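Somebody in the Surkemberg group posted again that an old office desktop is "basically Lego" and anyone can take one apart and put it back in an afternoon. I have opinions. Thread.

First, Lego comes with instructions. An old Dell tower comes with whatever you remember from the last time you had the side off.

The claim going around is that refurbishing these beats buying new every time. The Nusness blog says so, the Tsoukalas shop says so. Both of them sell refurbished desktops. Make of that what you will.

I'll give them this much: the cases are well thought out. Side panel off, lay it flat, and you can get at the board, the memory and the drive cage without lying on the floor with a flashlight in your teeth.

Blue plastic usually means "you can touch this." Good idea. I just don't believe it makes the job foolproof. The blue parts were never the ones people broke.

What people break is the CPU socket. Lever up, frame open, and now there's a square of very delicate metal facing the ceiling. I have read 402 comments under one socket post and most of them are some version of "is this bent pin a problem?" Yes. It's a problem.

Then the heatsink. Every guide gives it one line: "refit the heatsink." One line! Paste, pressure, getting it down level – that's most of the afternoon right there.

The one habit I'll defend is a proper tray for the parts. Drive in its own spot, processor in its own spot, card standing up. I used a cereal bowl for years and I was wrong.

Cestov has a checklist with 7 steps. I'd keep 2 of them: put each part somewhere it can't slide, and don't leave the socket open while you go make coffee.

Would I do a whole pallet of these to save money? No. One, for a cousin who needs a machine for email? Sure, maybe. Ask me again in February.
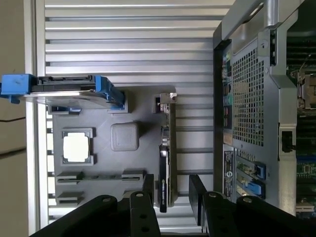
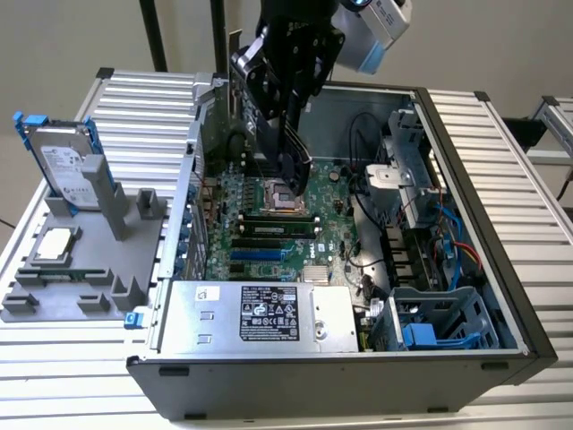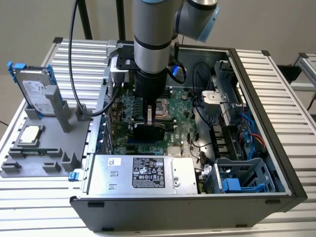
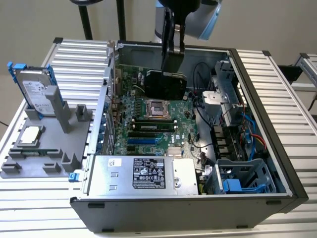 First one: the parts tray, processor and card in their places. Other three: the Dell tower on its side with the panel off.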